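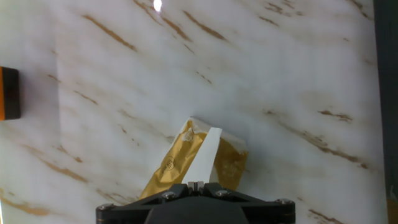

Packaging and Presentation, Unit 4: The Small Packet

Welcome back! Today we get to my favorite part of the course, the little packet. Tea, drink powder, seeds, bath salts, a single sample of almost anything -- so much of what we buy starts out in something that fits in your palm, and it deserves a lot more attention than it gets.

Metallic finishes
Gold is a wonderful color to work with because it changes with every fold. A flat gold sheet can look dull, but wrinkle it a little and you get bright ridges, dark creases and a dozen shades of mustard in between. Try it with the practice sheets. Smooth one out, crumple one lightly, crush one hard, then lay all of them side by side and write down what you notice about the shine.

A metallic look doesn't tell you what the material is. It may be foil, a metallized film, or paper with a coating. We'll compare all of these in Unit 5, so hold on to your scraps.

Adding a white strip
Put a matte white strip across a shiny gold packet and the eye goes straight to it. (I never get tired of this one!) The strip can carry a name or a date, or stay blank and simply calm things down. In the Flovia exercise, some of you ran it straight and some on the diagonal. Both can work, but the diagonal needs a wider strip if there's going to be writing on it.

Choosing a surface
White with tan and brown veining, like our marble-patterned tabletop, is lovely under gold. The warm veins pick up the warm metal and the white keeps everything fresh. Watch for glare on glossy surfaces, and turn the packet before you move the lamp.

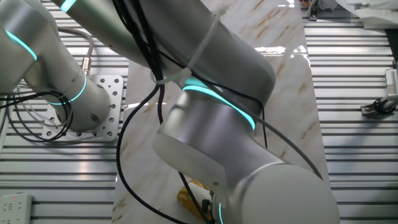
Joelle Zein wrote in to say that she tried the same packet on plain gray card and liked it better, as the veins kept pulling her eye away from the label. Fair point! With a very small label I'd go plain too. Her other question was whether a wrinkled packet looks careless. For Selum, which is meant to feel handmade, I think soft creases are charming. For Madigan I'd want it crisp.

For next time
Make 30 packets, all one size, for the Gestovia project. Use at least two finishes and keep the seams straight. Leave a border along the top edge wide enough to pinch.
Bring your three best and your worst. The worst ones always get us talking.
Read the handout on seams as far as page 49.
Spare gold sheets are in the drawer marked 814 -- please put the offcuts back, they make great test strips.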